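Unit 6 handout – When the hands never come down
Robots in Warehouses, second half of the course
Notes by Gyu-bin Bang. Read before lab, bring a pencil.

Topic today is one fault, start to finish. Last unit was the theory of stopping (stop categories, who is allowed to reset, etc). You need that. If you missed it get it off someone, I am not repeating it.

The case. Tridlow run a simulated parcel hall, rollers with blue rails, and a two-armed robot that is supposed to move totes from one line to another. The control software is called Predia. The layout file is called Flernetti – you will see that name all over the logs, it just means the hall. Before anything gets tried on real steel it is run in the sim first, over and over, start pose randomized, tote position randomized.

1,921 runs in the batch we have. 1,451 finished normally. The rest did not, and the rest are what we care about. They are not all the same fault! Some are plain dropped totes, some are the sim itself blowing up (contact solver, ignore for this course). The one we want is filed as "ready hold". Robot lifts both arms to the ready pose, hands open, and then stays there. No error. No alarm. State reads OK the whole time.

Why is that a safety matter, since a robot holding still sounds like the safest robot there is? Think about it before you read on.

Answer in short. A person walking up can't tell "waiting" from "stopped". A stopped robot has its drives locked out and somebody holding the reset. A waiting robot has full power and a move already queued. From the outside the same. People reach in. That's how hands get hurt, on real sites, with all kinds of machines and for as long as there have been machines.

What the log says, cleaned up by me:

start – pose check OK
arms to ready – OK
wait for tote signal
tote signal seen
plan path – no path
retry plan – no path
retry plan – no path
(same line until the run is ended from outside)

So the robot is not idle at all. It's planning, failing, planning again. Retry limit was set to 1,000 and each try resets the watchdog timer. That second part is the real bug, write it down. The watchdog is there to notice when nothing useful is happening. It was being told "still alive" by a loop doing nothing useful. A watchdog should be fed by progress, and a retry is not progress.

Why no path? Took a while. Han's group (they did the first pass on the logs) thought it was the tote signal, a bad sensor flag. Wrong, though a fair guess. The signal was good. The trouble was the safety margin around the crossing. The planner keeps a padded zone around every rail, and where one line runs under another the two padded zones join up into one big block. With the hands raised at the rail, open, thumbs toward each other, the fingers start out already inside the padding. The planner's rule is that it will not plan from a start point that's in collision. It counts padding as collision. So it won't move out of a spot it thinks it should not be in, and the only way to fix being there is to move. Stuck by its own rule.

Sketch this in your margin, side view. Rail, padding, fingertip. Most people get it as soon as they draw it.

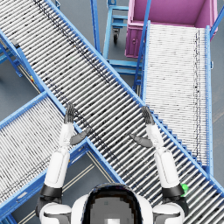 Page last changed: 3rd May

Look at the hands against the blue rail of the big diagonal line, then at the lower line passing beneath it. Nothing is being held. Both hands are up, fingers up, thumbs turned in. Also look at the green light by the right elbow. Whatever that light is wired to in the model, ask what a tired person at the end of a shift would take it to mean. Most of you will say "fine, go ahead". Keep that in mind for question 3.

Ways to fix it. Tridlow tried these in this order, which is not the order I'd have picked.

Fix A. Shrink the padding. Quick, one number in Flernetti. The ready hold mostly went away and then fingers began clipping the rail in runs that used to be clean. You've swapped a quiet fault for a loud one. Some would call that better, and there is a case for it, loud faults get found. But the padding was there for a reason and nobody had written the reason down, so whoever changed the number had no idea what they were giving up. Padding covers position error. If you don't know your position error you can't pick the padding. Go measure first.

Fix B. Move the ready pose. Pull the hands back toward the body and a bit higher, clear of the zone. Works for this hall. Will break again the day someone moves a conveyor, becuase the pose is typed in by hand and does not know about the layout. If you do this you need a check at load time: is the ready pose clear of every padded zone, yes or no, and refuse to start on a no.

Fix C. An escape move. If the start point is in padding but not touching metal, allow one slow move straight away from the nearest surface, then plan as normal. Good idea in general, and common. Danger: the robot now moves in a direction nobody planned. On real steel that needs a low speed cap, a force limit, and a clear area. Never let it fire straight after a long hold. See above about people reaching in.

Fix D. Fix the watchdog. Does not cure the fault. Does make the fault show itself. After 2 failed plans the robot drops to a safe stop, drives off, brakes on, light changes, message goes up saying NO PATH and which arm. A person has to reset it.

My order would be D, then B with the check, then C if you still need it. A only after measuring. D goes first every time. A fault you can see can wait till the afternoon, one you can't see is the one that gets somebody.

Note on brakes, somebody asked last week. Arms raised means stored energy. If you cut the power and the brakes are weak the arms come down. So "just kill it" isn't free either, and in the sim you would never notice unless the brake is modeled. In this model it is not. The sim arm stays up forever with the power off. Put that on your list of things the sim can't tell you. Other things for that list:

– cable drag
– worn rollers
– a tote with a wet bottom
– people (there are none in the hall, in any run)

That last one is big. 1,921 runs and not one of them had a person in it. So the numbers say a lot about totes and zero about injury. When a report says "no safety events in simulation" ask what a safety event would even have looked like in there.

Words to know for the quiz: watchdog, padding (also called margin or inflation), start state, safe stop, escape move, retry limit, latent fault. Latent = it's there, nothing shows. Spelling counts a little.

Lab work. Pairs. You get the log bundle and the layout file.

1. Find three ready hold runs by searching the log. Don't go by the state field, it lies, it says OK. Search on repeated plan lines.

2. For one of them work out which fingertip is in the padding and by how much. Left and right hand are not always the same, check both.

3. Write the status light rules for this robot. Every state gets a light, no two states that differ in danger get the same one. One page max.

4. Write the load time check from Fix B in plain words. No code needed. Code is fine if you want but I will grade the words.

5. Read your partner's light rules as if you've never seen the robot. Would you reach in? Mark every place you had to guess.

Hand in 1 to 4 together, 5 goes on your partner's sheet. Late work loses half.

The log viewer crashes if you open the full bundle at once, so split it first. There's a split script in the same folder. The July resit uses a differnt fault from the same hall so don't just memorize this one.

Reading for next time: the chapter on reset procedures, only the first half, stop at the part on light curtains. We do those seperately in unit 8.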